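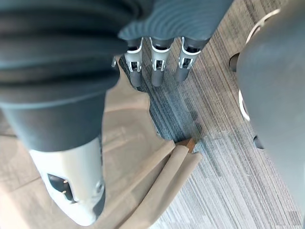
4.2 Flatness as a critical term

Much writing on still life treats flatness as a fault to be overcome. We doubt this. Of the 168 reviews in the Magsi archive, 40 use the word, and few say what they mean by it. Sandhu's claim that viewers "feel" the picture surface before they see the objects rests on one gallery survey held in August — a thin basis for so large a theory.

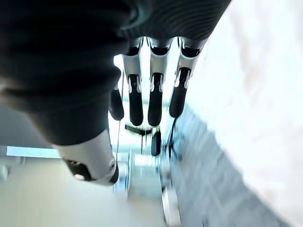

Nor does the survey separate glossy varnish from matt, a point its defenders pass over. Figure 3 plots his scores against canvas size, and the trend he describes is hard to find.

Figure 3. Reported flatness by canvas size, Skernach survey (200 visitors).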